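Why I'm Done With At-Large Seats

I've voted in every Grornley council election since I moved here, and for most of that time I figured at-large seats were the good kind. Everybody votes for everybody! What could be fairer? Then I spent one long August knocking on doors for a candidate in Cetwood, and I came home with sore feet and a different opinion.

Our council has 10 seats. Seven belong to districts and 3 are at-large, and the at-large people are supposed to look out for the whole city. Fine idea. But try asking folks in Cetwood who their at-large members are. I asked at pretty much every door, and mostly I got a shrug, or the name of someone who left office two terms back. They knew their district member, though. They knew where she parks (badly, according to one guy).

Running citywide costs a lot more than running in a district. You need mailers that reach Orkura on one end and the Jacobs Street apartments on the other, and a person with a regular job can't walk all that. So the candidates who win tend to be the ones who already have a donor list, and the donor list tends to live up on the hill. I don't think they're bad people. I've voted for a couple of them. I just notice that when the bus cuts came up, all three at-large members voted yes, and the bus that got cut was ours.
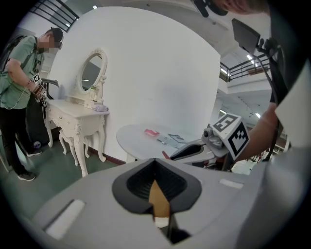 A white vanity table with an oval mirror.

My neighbor says districts make for petty politics, everyone fighting over their own potholes. Maybe so! But I'd like somebody fighting over mine. The one on my corner has been there so long that I steer around it in my sleep.

The charter review opens again this fall, and there's a proposal to go to 12 seats, all of them districts. It would mean smaller districts and cheaper races, and maybe a nurse or a bus driver on the ballot for once. It needs signatures first. I've got a clipboard by the front door, and if you live on my block, I'm coming over after dinner.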